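2021-04-03, Promville workshop, finish bench
Entry by Aicha Ezzat

Wax trial on the beech offcuts, third round. Carried over from January: the Trosum hard wax still goes cloudy on end grain if the second coat goes on before the first has cured. Cure time on the can assumes a warmer room than ours.

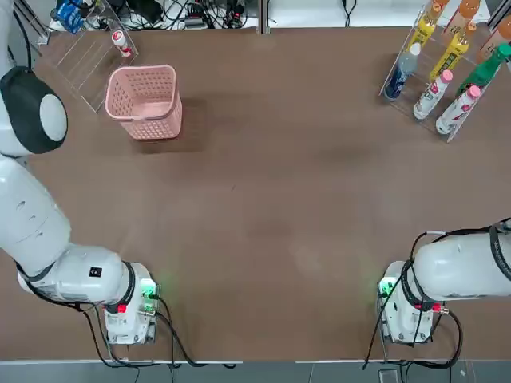
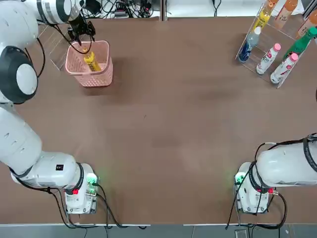

Brown tabletop, both shots. Lighter patches and smudges are in the first.

Setup. Sixteen test pieces, all from the same board, sanded to 180 and wiped with a tack cloth. Half got Trosum, half got the Riis oil-wax blend. One coat by pad, ten minutes' wait, buffed by hand with cotton. Room held at 16 C overnight, no heater.

Results so far:
Trosum, face grain: even, low sheen, slight drag under the finger.
Trosum, end grain: blotchy on three pieces. Same three that sat nearest the door, so draft is a candidate.
Riis, face grain: darker than expected, no streaks.
Riis, end grain: good. Still smells of solvent.

Water drop test, 35 minutes under a glass. Riis left no ring. Trosum left a pale ring on two pieces, gone after rebuffing. I would not read much into that until both have had a full week.

Abrasion. Ran the Pravon rub tester at 2,000 strokes on one piece of each. Trosum lost its sheen in the middle of the track. Riis was dull along the whole track but even. The felt on the tester is worn on the left side and needs changing before the next run. Part is on the shelf over the sink, last one, so reorder.

Weights before and after are in the blue binder, page 116. Piece 9 was written down twice and I don't know which value is right. Leave it out of the average.

To do: repeat the end grain with the door shut. Thin the first Trosum coat by a tenth. Ask whether the new can is the same batch as the old one.

Recent entries
Glue line failures, drawer fronts
Sanding belts: grit drift
Moisture meter check
Beech delivery, notes on storage

2 comments | 0 shares
Contact the workshop | Back to top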